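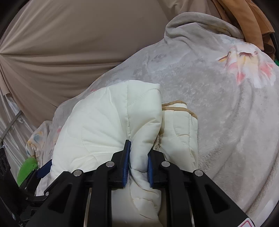
Gesteppte Decke im Griff, zwischen den blauen Belägen zur Rolle gequetscht.

13. Sep. 2024, Werkstattbuch, Handgreifer-Set Plaltier (Leihgabe von Marras, zur Begutachtung)

Endlich dicke Textilien! Bisher hatten wir mit dem Set nur Geschirrtücher und Kartonagen durch, und da fand ich es schon gut. Bei Steppware wird es jetzt richtig interessant, weil der Stoff nachgibt und die Backen trotzdem irgendwann Widerstand finden müssen. Meine Erwartung war ehrlich gesagt niedrig, nach dem Grilenska im Mai, der bei allem über Handtuchstärke einfach abgerutscht ist.

Was mir am Plaltier gefällt: Die Kraft kommt direkt aus der Hand, man spürt am Abzug, wann die Füllung zusammengedrückt ist und wann der Stoff selbst trägt. Nach ein paar Versuchen greift man automatisch tiefer in die Falte hinein und zieht nicht mehr nur an der Oberseite. Die gerippten Beläge sind griffig, ohne die Naht aufzurauen (nach der Sitzung mit der Lupe kontrolliert, keine Fäden gezogen). Das Gestänge läuft sauber, kein Knacken, kein Spiel, das mich stören würde. Mit 78 Griffen im Protokoll bin ich sehr zufrieden, davon 13 nachgefasst, fast alle an doppelt liegenden Kanten.

Weniger schön: Der Abzug geht auf den letzten Millimetern schwer, nach längerer Zeit merkt man das im Unterarm. Und die Anleitung von Marras ist beim Tausch der Beläge recht knapp. Habe mir die Reihenfolge mit Bleistift an den Rand geschrieben, Zettel liegt im Koffer.
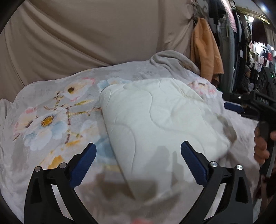
Für das Falten im Zweihandbetrieb ist der Öffnungswinkel die eigentliche Frage, und da hat das Set Reserven. Man kann ziemlich weit aufmachen und von oben kommen, ohne vorher eine Kante freizulegen. Auf der hellgrauen Blumendecke liegt die weiße Steppdecke schräg, mit einer Spitze nach vorn, und genau so eine Ecke nehme ich inzwischen am liebsten als Ansatzpunkt. Die Schatten der Finger auf dem Weiß sollten wir in der Auswertung im Auge behalten, die Konturerkennung von Flindetti hat mit so etwas früher schon Ärger gemacht. Das Blumenmuster macht mir weniger Sorgen, eher freue ich mich über so viel Struktur im Untergrund!

Offen:
- Beläge nach mehr als 3 Stunden Dauerbetrieb noch einmal ansehen
- bei Marras nach einer weicheren Rückstellfeder fragen
- 2 Ersatzsätze Beläge mitbestellen, falls wir verlängern
- gleiche Griffe noch einmal mit dünnem Laken, zum Vergleich
- Protokoll in den Projektordner, Rohdaten liegen schon dort

Von mir aus Verlängerung der Leihe, gern bis Jahresende.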